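Rules for Robots: Why Your Orange Is Safe

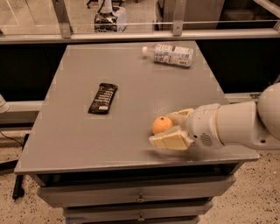
Easy does it: a robot's two fingers meet a small orange.

You have rules. No running in the corridor, no elbows on the table, no feeding peas to the dog. Robots have rules too, and theirs are a good deal longer. The ones at Tralteck, where robot arms learn to tidy up, fill a fat folder that has to live on its own shelf.

Who makes them up?

Lots of people, after lots of arguing. When enough of them agree, the rules get written down and called a standard. A standard lets a robot built in one country work safely beside a person in another, even if neither of them can pronounce the other's name.

Rule one: don't squash things

An orange is soft. A robot has no idea about that unless someone tells it. Squeeze too little and the orange rolls off. Squeeze too much and you have juice, which no one ordered. So the robot is given a limit for how hard it may pinch, and it has to stick to it.

Bottles and snack wrappers get limits of their own. The Moltard arm has to practise each new object 500 times before it moves on to the next. Imagine picking up your socks 500 times. The Moltard has never once sighed.

Rule two: slow down for people

People are wobbly and wander about without warning. When somebody steps close, the robot must slow right down or stop. It isn't being polite. It has been told to, which is how most of us started.

Rule three: have a big stop button

The button should be red and easy to reach, and it must work every time. At Tralteck they test it before work begins, even on days when everyone is in a hurry. Those are the days it matters most. No, you may not press it to see what happens.

Rule four: write it down

If a robot drops something, that goes in the log. A Kuvura robot once dropped the same lemon 90 times, and all 90 are in there. Your school report is kind by comparison.

Try it at home

Write three rules for a robot that lays your table. Then ask a grown-up to follow them exactly, word for word. If the forks end up in the butter, your rules need more work.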